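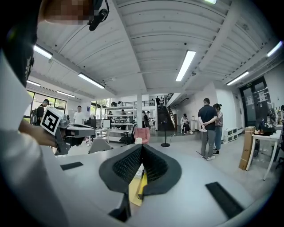

A large workroom with windows along one wall and lights set into a white ceiling.

How a Big Room Is Lit and Shared
Text: Ea Blöndal. Checked by Leif Mogensen.

An open-plan room is a large room with few or no walls inside it. Many people work in it at the same time. The room has to give each of them enough light, enough air and a clear path to the door.

Light from the windows

Daylight enters through windows. It is strongest next to the glass and becomes weaker further in. You can test this at home. Put one sheet of white paper on the windowsill and a second sheet on the floor at the far side of the room. Turn the lamps off. The second sheet will look greyer, although both are the same white.

Tall windows send daylight further into a room than low ones. A white ceiling also helps. White surfaces reflect most of the light that reaches them and dark surfaces absorb most of it.

Light from the ceiling

Desks far from a window need electric light. In big rooms the lights are often long rectangles. A long light spreads its glow over a wide area, and this makes shadows softer. A single small bulb makes shadows with hard edges.

The brightness of light on a desk is measured in lux. At the Brinar building, Desta Gebremichael measured one desk beside a window at noon in December and read 1166 lux. In full shade outdoors on a clear summer day the reading can be several times higher. Our eyes adjust, so we seldom notice how large the difference is.

Ceilings with folds

Some ceilings are corrugated. This means the sheet is bent into ridges and grooves. Take a flat piece of paper and hold it by one end. It droops. Now fold it into a fan and hold it again. The folded paper stays much straighter. A corrugated sheet is stiff for the same reason. Beams carry the weight across the room to the walls or columns.

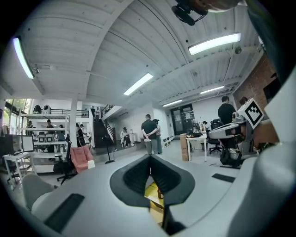
What is a mezzanine?
It is a floor built part of the way up a tall room, covering only some of the space below.

A mezzanine adds floor area without making the building wider. People reach it by stairs. The stairs need a railing, and the open side of the upper floor needs a barrier.

Sound in a big room

Hard surfaces such as brick and glass reflect sound. In a large room the reflected sound arrives slightly later than the first sound. When many reflections overlap, speech is difficult to follow. Carpets, curtains and soft chairs absorb part of the sound.

Words to know
Absorb: to take in.
Lux: the unit for light falling on a surface.
Reflect: to send back.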